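Mugs, Bottles and the Great Cup Pileup: My Small-Kitchen Tips

I have a cupboard problem. I own far too many mugs and cups for the size of my kitchen, and every time I think I've got them under control I come home with another one (they're so cheap at the thrift store!).
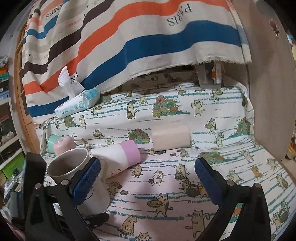 So every February, when it's too miserable to be outside anyway, I pull every cup, mug, tumbler and bottle out of the kitchen and go through the lot. It takes me an evening if I put some music on. I've picked up a few tricks along the way, and some of you asked for them after my pantry post, so let's get into it.

Put a cloth down first

I used to line everything up straight on the counter and I chipped two mugs in one go that way. Now I spread out whatever fabric I have handy. Mine has cartoon cats on it, carrying baskets and trays, with piles of yarn balls all over, and I love it to bits even though my sister says it looks like a kid's bedroom. A cloth cover takes the clatter out of it and stops ceramic scraping on stone. If you have a bench or a window seat with a raised back, even better, because you can push the light stuff up against the ledge and it won't roll away on you.

Lay the wobblers down

Tall skinny bottles fall over. They fall over when you look at them! I lay mine on their sides from the start, like the white one with the pink band, and then they can't take a row of cups with them. Same with tiny cups that don't sit well. A heavy mug can stand upright wherever it likes, and I tend to park my gray one near the front where I'd notice if my elbow was heading for it.

Match lids before you do anything else

I mean it, before anything else. Every bottle gets its cap and every travel cup gets its lid, and whatever is left over goes in a bowl. The bowl lives on the windowsill for a month. If a lid hasn't found its partner by then, out it goes. My record is 11 orphan lids in one clear-out, and I still have no idea what three of them belonged to.

Getting the tea ring out

Baking soda and a damp cloth. That's the whole method. Make a paste, rub it around the inside, leave it while you do the next mug, then rinse. Darker interiors hide stains really well, so don't trust your eyes on those, run a finger around the bottom and feel for that slightly tacky layer. For a really bad one I fill it with warm water and a spoonful of baking soda and leave it overnight. I don't use steel wool on glazed mugs anymore. I did it once to a cream one and it's had gray squiggles in it ever since.

Smelly bottles

Plastic bottles hang on to smells something awful. I had one that tasted of orange squash for a year. What works for me is half water, half white vinegar, cap on, good shake, and then let it stand for a couple of hours with the cap off. Rinse it three or four times. Then (and this is the bit I always used to skip) let it dry completely with the cap OFF. If you put it away closed with a few drops inside, you'll be right back where you started. If it has a printed face or a picture on it, wash the outside by hand with a soft sponge, as the dishwasher will take the print off sooner or later.

Nest the little ones, with something in between

Small cups nest beautifully until you want them apart again. A square of paper towel between each pair fixes it. If two do get stuck, put cold water in the inside one and stand the outside one in warm water (warm, please, not boiling) and give them a gentle twist after a minute.

Sort by when you use them

I tried sorting by color. It looked gorgeous for a week! But my everyday mug ended up on the top shelf behind the pale pink ones, and I was climbing on a chair before coffee. Now it goes like this:

Front of the low shelf: what we drink out of every morning.
Back of the low shelf: the cups for when people come over.
Top shelf: picnic things, spare bottles, anything only used in summer.
Box in the hall closet: the maybes.

The maybe box is my favorite part. I write the month on the lid, and if I haven't gone looking for anything in it by the time summer is over, it goes back to the thrift store. I'd guess half of what's in there came from that same store in the first place, so it's really more of a loan.

A word about shelf liner

I bought a roll of the Clovberg grippy kind and cut it to fit with kitchen scissors. It keeps the mugs from skating around when the cupboard door gets slammed (we are a door-slamming household). Trace the shelf onto newspaper first and cut the liner from that. I measured mine with a tape, was very proud of myself, and it came out too short along the whole back edge.

And wash the cloth when you're done, even if it looks fine. There's always a bit of grit off the bottoms of the mugs. Shake it outside, cool wash, hang it up print side in so the sun doesn't fade it.

Next time I'm doing the drawer under the stove. Send me your baking sheet storage ideas, I have a stack of them in there and I can't get the bottom one out.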